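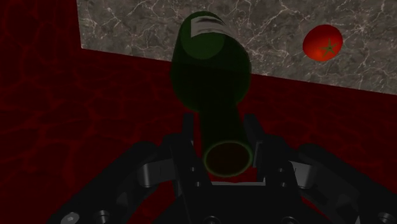 Courses > Robot Software > Unit 6 > Handout: Wrist-camera grasp checks in simulation

Unit 6. Verifying a grasp before the arm moves

Read this before the lab. It assumes you have the Grisis simulator installed and can replay a logged episode from the Stokgate set. The set holds 2,735 episodes, of which 2,249 are for training and the rest are held out. Do not tune thresholds on the held-out part.

6.1 The problem

The planner reports a grasp as done when the finger command has been sent and the joint velocity drops below a limit. Both conditions are also met when the fingers close on each other, or stall on the edge of an object. A second check is needed, and the wrist camera is the cheapest place to get it. The gripper stays in nearly the same pixels whatever the arm does, so the region between the fingertips can be cropped with a fixed mask that depends only on finger opening.

6.2 Transparent and dark objects

Depth is a poor signal on glass. In simulation the depth buffer is exact, and a check built on it will pass every test and then fail on hardware. Use the color image for this exercise. A dark green bottle held by the neck is a hard case: the neck is close in tone to the black fingers, and the object is seen almost end on, so its outline is short and says little about length. The pale green rim of the mouth is the most useful feature. It gives a closed contour with high contrast, and its center should fall between the two fingertips.

Background texture also matters. Veined marble and a mottled red surface both produce thin, strong edges. A plain edge count will fire on them. Reject open contours first, then fit an ellipse to what remains.

6.3 Procedure

1. Load episode 1,402 and step to the frame after the close command.
2. Apply the finger mask for the current opening.
3. Extract closed contours and fit ellipses.
4. Keep the candidate nearest the midpoint of the fingertips.
5. Repeat over the next 79 frames and log the center in camera coordinates.

If the grasp is firm, the center stays nearly fixed in the camera while the background moves. Drift along the finger faces means slip. Run this during a lift – a static arm tells you nothing, as object and background are both still.

6.4 Interface

The check runs as a node in Cakus and publishes one of three states: HELD, SLIPPING, UNKNOWN. Return UNKNOWN when no ellipse is found. Do not map it to a failed grasp; the planner handles it by pausing the lift and asking for another frame.

6.5 To hand in

Your node, the log from step 5, and a plot of center position against frame number. State the mask you used and how it was obtained. Late work follows the rule on the course page.

Robot Software course pages | Last updated 21 July 2020 | Contact | Back to top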